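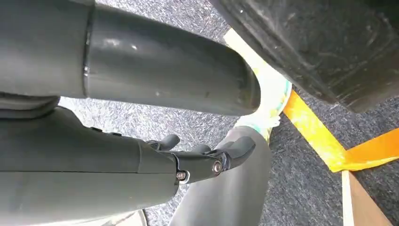 Cardboard organizer for seed packets and small cards: how do I label it so it stays useful?

Posted in Home & Hobby > Sorting and Storage
2021-09-23

Emilian Matei

Hi all! I run a little seed and card swap out of a shared work room in Skindcombe, and I have finally bought a cardboard organizer, the kind with a grid of compartments in two columns. I love it. I have wanted one of these for ages and I keep opening and closing the cupboard just to look at it.

My trouble is what goes where. I have small printed packets, plain envelopes, white cards, a few soft pouches, and they are all different sizes. I tried sorting by size first and it looked great, but then I couldn't find anything. Then I tried by sender and half the slots stayed empty while one was stuffed so full the divider bent.
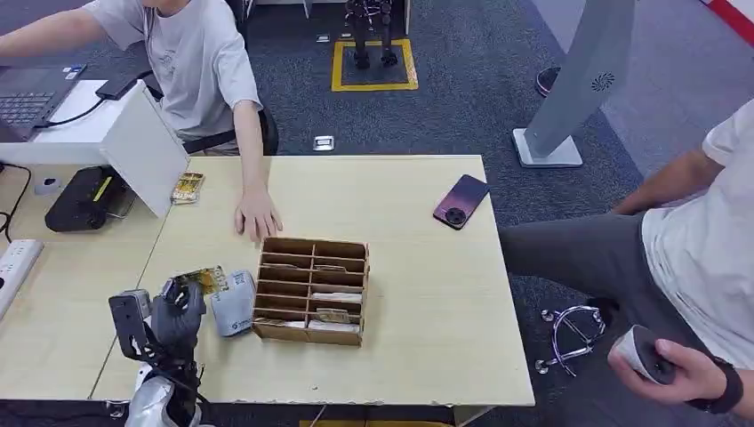
I work at two tables pushed together, so there is plenty of room to spread out, and I do like having the laptop close by so I can type in the list as I go. The box has to be light enough to carry to our October swap. I would also love to hear how you label cardboard, as my stickers from Mockus peel right off after a few days. Any ideas welcome, even odd ones!

plirari_fan

Oh, I love this kind of job! I've been sorting packets for six years and I still get a kick out of it.

Go by what people ask for. At a swap they walk up and say "got any beans?" or "got any birthday cards?", and you want your hand to go straight to the right slot. So one slot per kind, whatever the size, and let the big pouches live somewhere else (I keep mine in a shoe box next to the organizer, standing up like books). Put the busiest kinds in the slots closest to you and the plain envelopes at the back.

Leave one slot free! I can't say this loudly enough. That's your "don't know yet" slot, and you clear it out at the end of each session. Without it you'll start shoving mystery packets in with the beans, and then in spring you're planting who knows what.

For labels, skip the stickers. Cut strips of card a bit taller than the compartment, write on the top edge, and stand one up at the back of each slot. When you change your mind you swap the strips around. Pencil first, pen once you've lived with it for a while. Have fun with it, and please come back and tell us how October goes!

Tilly R.

Just use masking tape. Sticks fine to cardboard, you can write on it with anything.

covach_corner

Agree with the card strips above. Two more things. Covach sells an organizer very much like the one you're describing and the dividers lift out, so check if yours do too, and if so you can join two slots into one long one for the awkward envelopes.

Also number your slots and put the number in your list. We have 1460 packets at our swap and typing "slot 4" next to each name was a dull afternoon, but now I can find a packet of poppies in seconds and it makes me happy every single time. Start while your collection is small!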